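The Closurau bridge is down to one lane again, and if you drive into Dretcombe the way I do, you already know it. The county put up the temporary signals at 6 a.m. and by the time I got there with my coffee the line was back past the feed store.

The trouble is a bearing on the east side, one of the big pads the deck sits on. Inspectors found it had shifted, so they've moved everybody over to the west lane while the contractor, Amico, gets a jack under there.
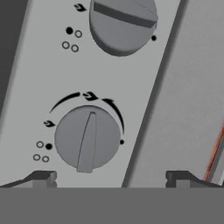
Two round knobs on a light gray control panel.

Trucks over 15 tons can't cross at all for now. They have to go up through Bai and back down the river road, and I don't envy anybody hauling gravel on those curves!

I asked the county road office how many of us this affects. Their last count had 3,858 vehicles a day on the bridge, with 1,141 of those between 3 and 6 in the afternoon (I'm one of them, most days).

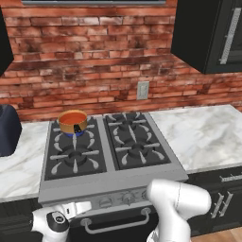

The deck itself is fine, they told me, and so are the other bearings. The bridge is 725 feet long and it got a new surface a couple of summers back, which I remember mostly for the detour.

School buses get to keep their regular route, but pickup on the Closurau side is moving up ten minutes - check the notice that came home in the backpack.

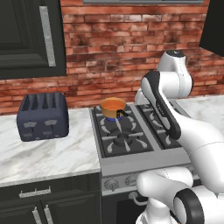
The county wants both lanes open before the end of July. Walkers and bikes can still use the sidewalk on the west side, and the boat ramp underneath is closed until the jack comes out.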